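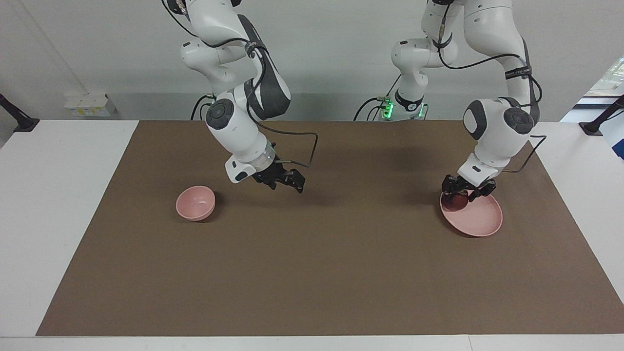

Tsung-han Wei wrote in to say that 800 episodes sounds like a lot for moving dishes around, and couldn't we get there with 40 good ones plus augmentation?

Tried it. 40 gets you a policy that does well on the layouts it saw and falls over when the plate is a hand's width off. So no. Rest of the answers below, updated when someone has time (last pass was July).

What is Hutberg collecting?
Two-arm tabletop demos. Bowls, plates, cups, small stuff that goes in or on them. Pick, place, tilt, pass from one arm to the other. An operator drives both arms, we log everything.

How many episodes per task?
800 total. 400 with a fixed start layout, 400 with the layout shuffled. Don't mix them in one session, the folder tags get messed up and somebody has to sort it by hand. Usually me.

How long is an episode?
As long as it takes. Most are under a minute. If you're past two minutes, stop and reset, something went wrong earlier.

Do failed grasps count?
Keep them if you recover. A slipped rim that gets picked up again on the second try is useful, the model needs to see that. Dropped on the floor or an e-stop: mark as fail, goes in the other folder. Never delete.

Can both arms move at once?
Yes please. New operators park one arm and do everything with the other, and then the policy learns to park an arm. If the task sheet says bimanual, use both. Short waits are fine.

Which cameras do I need running?
All of them. Check the previews before the first episode and again after lunch. Things get bumped. Exposure and white balance locked, not auto, the mat color drifts otherwise and you get two different datasets without noticing.

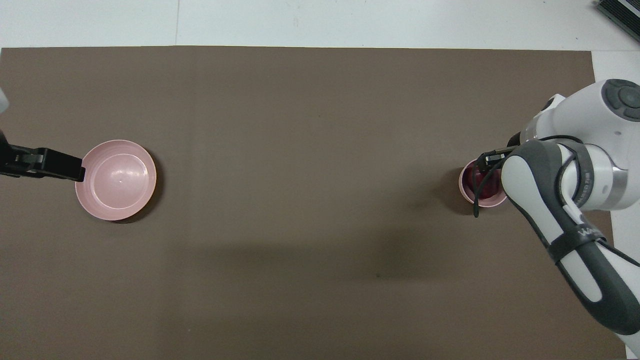 Also check that timestamps line up accross streams. A late stream is worse than a missing one. If the sync light in the recorder goes yellow, stop, restart the recorder, redo the last episode.

Does it matter where I put the things between episodes?
For the fixed set, yes, use the layout printout. For the shuffled set, take the positions from the randomizer. People picking "random" spots by hand end up in the middle of the mat every time.

Can I change the lighting?
Blinds wherever they happen to be. Daylight variation is wanted. Write down if you switch the overheads on or off.

What do I write in the language field?
One plain sentence, what you did. "Put the cup in the bowl." Not "task 3 again". We had a whole Thursday of "same as before", unusable.

What format does it come out in?
Clurkport, one file per episode, joint states and gripper widths plus video. Converter for the older Distholm logs is in the tools folder. Works mostly. Gripper widths come out upside down for the left arm, flip the sign, fix is comming.

Can outside groups use the data?
Hutapea has the first batch. Everyone else, ask by mail, say which tasks and whether you want the fails too.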